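Shop > Simulation Add-ons > Grippers and Hands > Jerine Grip Pack

Jerine Grip Pack for the Gilum simulator

Filed under: Hands & Fingers, Safety Notes, Known Issues

Hi all! I put this pack together for anybody who trains arms on household jobs in Gilum, and I still use it every day in my own kitchen-and-toolroom scenes. Before you buy or update, please read the bit about the squeeze fault. I lost a good chunk of May to it and I'd like you to keep yours.
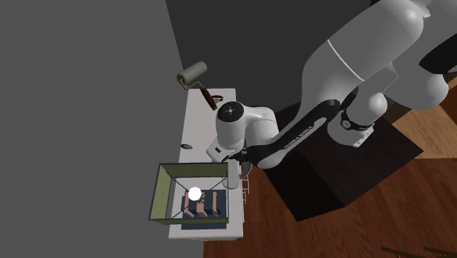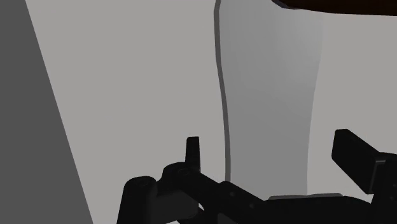
Jerine pack, simulated countertop room: arm over the open box (first), gripper close-up (second).

So, the fault. In version 14 the fingers could lose their force limit after a reset. You'd set a nice gentle cap, the first run would behave, and then somewhere down the line the hand would close on a block like it wanted to go right through it. The log kept showing my cap the whole time, which is why I went hunting in all the wrong places — friction, block weight, box walls, you name it. I must have rebuilt that box three times.

What finally gave it away was a long overnight batch. I ran 4000 pick attempts with the cap set at 20 newtons, and my own force trace (not the built-in one!) went way over it in a bunch of them, always after a reset with the fingers partly closed. The reset was putting the finger positions back but dropping the limit, and the log was just reading my settings file back to me.

Why do I call this a safety matter when it's all simulated? Well, plenty of you take what you train here and put it on a real arm. A policy that learned with no limit learns to squeeze hard. If you trained anything on version 14, please don't move it to hardware until you've run it again with the fix.

What's in the pack now:
- Hand and finger models with the limit applied again at every reset
- A force trace that reads from the contact itself
- A stop that freezes the run if the cap is passed
- The Stustia block set and open box, for testing

The stop is on by default. You can turn it off, but I'd leave it alone for your first 3000 attempts or so while you get a feel for your numbers.

One thing that's still not right: very thin parts can slip between the fingers if your time step is too big. Drop the step and it mostly goes away. I'm working on it!

Updates are free if you already own the pack. Delete the old folder first — copying over the top leaves the old reset file in place and you'll get the same fault again.

Comments

So THAT'S why my arm was crushing everything. Updated last night, much calmer hand now. Thank you.

Does the stop work with the Were scene loader? Mine freezes but the log is blank.

Reply from the author: Yes, but you need to load the pack before the scene. I'll add it to the readme.

I copied over the old folder before reading the last part. Oops. Starting again.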